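Feb 27, 2022

If you're thinking of putting a pair of robot arms to work in a kitchen (a training kitchen, a community café, a very brave household), the best tip I can give you is to plan the tabletop before you get anywhere near a quote. I love this part! You get to lay out your plates and mugs, move them all again, and find out what you really need to spend money on.

These are my notes from helping to plan the practice kitchen at Plernmont, tidied up a bit.

## Start with one job

Pick something small and dull. Putting plates in a rack is a lovely first job: it has a clear start, a clear finish, and you can tell across the room whether it's gone right. Write it on a card in plain words. "Pick up the plate by its rim and stand it in the rack next to the others." Then list every object that sentence needs, and budget for those before anything else.

A plain covering on the table is worth having. Ours is brown, and pale plates show up beautifully against it.
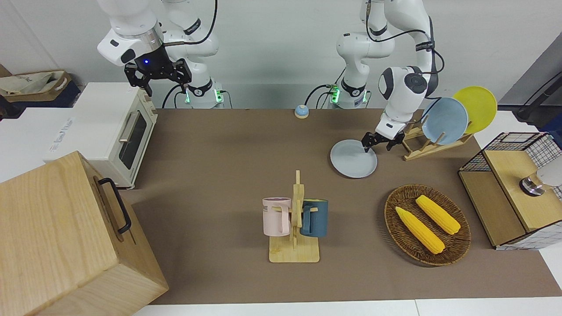
## Measure the reach, then the table

Catalogues give you the reach of an arm as one tidy number, and it's so tempting to buy a table to match. Please don't! An arm has to bend over things as well as stretch out to them, and it needs room for its elbow. Cut a piece of string to the length in the catalogue, pin one end where the base will go and swing it about. Then do it again with an oven in the way.

- Keep the things used most in the middle of the swing.
- Tall things need headroom above them, so check your shelves and lamps too.
- Leave a gap between a plate rack and its neighbours. A gripper is wider than you think when it's open.
- Mark base positions with tape and live with them for a few days.

We asked for 36 inches of table depth and I'd ask for the same again.

## Budget for the bits around the arms

The arms take up the big line at the top of the sheet, and everybody stares at it. Look further down! Our list of small things came to £274, and that was with plenty borrowed from home cupboards. Put these in from the start:

- a second set of plates
- cable ties and somewhere for the cables to hang
- a steady stand for anything that has to look down on the table
- spare gripper pads
- a mug tree, racks and baskets, bought in a size the arm can get round

Choose your kitchen things with different shapes in mind. Flat plates, mugs on pegs and knobbly corn on the cob all ask for a different sort of grip, and it's much cheaper to learn that from a basket of corn than from a second order of parts.
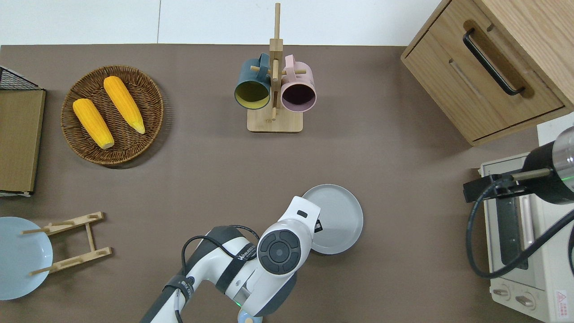
*Corn, mugs and a plate, with the arm reaching in over the table.*

## Ask suppliers the boring questions

I had three brochures on the go (Ocampo, Plovex and a smaller outfit out at Clurkonell) and the glossy pages were no help at all in choosing. I made one sheet, sent it to all of them, and laid the replies side by side. What I asked:

1. What's in the box, and what do I have to buy separately?
2. Are the grippers included? Both of them?
3. What does delivery cost, and who carries it up the stairs?
4. How long do we wait for a spare part?
5. What yearly fees are there, software included?
6. How many sockets does the whole lot need?

Question six saved us a nasty surprise, as the electrician's visit hadn't been on anyone's sheet. The slowest reply took some 56 days, which told me a fair bit about number four.

## Do you need 2 arms?

Perhaps not straight away. One arm can do a surprising amount of racking and stacking, and it's simpler to fit in. If you think a second will follow, though, leave its place clear now, with the socket and the cable run ready. Moving a whole kitchen along by a foot is a miserable afternoon. With a pair, draw both reaches on the same plan and shade the part where they overlap. Anything they'll share belongs in there.

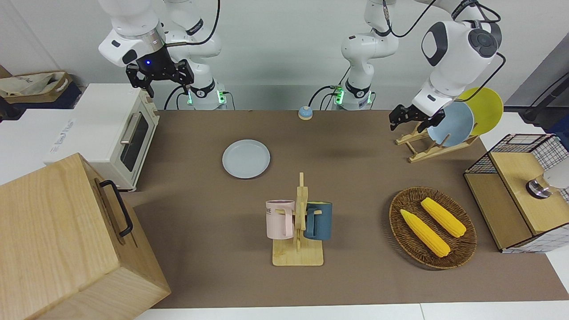
*Words and table plans: Živko Janevski*

## Before you sign

Have a dress rehearsal with people. Sit one friend at each base position, hand them kitchen tongs and let them do the job on your card using nothing else. It's great fun, and you'll spot the awkward corners in minutes. Move things about, try again, then draw the layout you ended up with and send that drawing with your order.

Keep a little money back as well. We set ours aside until the end of March and spent it on a better rack.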